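I got to the Kanero open day on Saturday a good deal earlier than I needed to, which meant Zawadi Mwakalinga had time to pour me tea and talk me through the house rules before the crowd came in. They're taped up by the door, seven of them, and I copied down every one – my own group at Bakilana could use most of them.

The one I liked best is that both arms get a slow run with nothing in the grippers before any real task of the day. Another says that two people must sign the sheet if the speed limit is changed, and Erick Gachanja showed me the sheet itself, coffee rings and all. Visitors stay behind the yellow tape, and I'm afraid I was the first one called back!

The rule on tall things took up a lot of the talk over lunch. You take a pole at mid-height, you keep the other gripper open and clear, and you don't let go until the base is flat on the table.
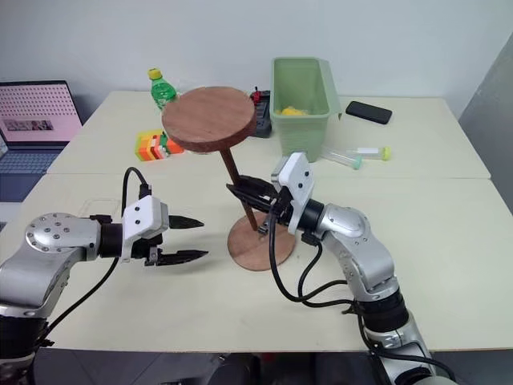 Joyce Athumani would like the wording to cover cables too, so that the slack gets checked before each new task, and I hope she gets her way. I've asked her for a clean copy of the list to bring home.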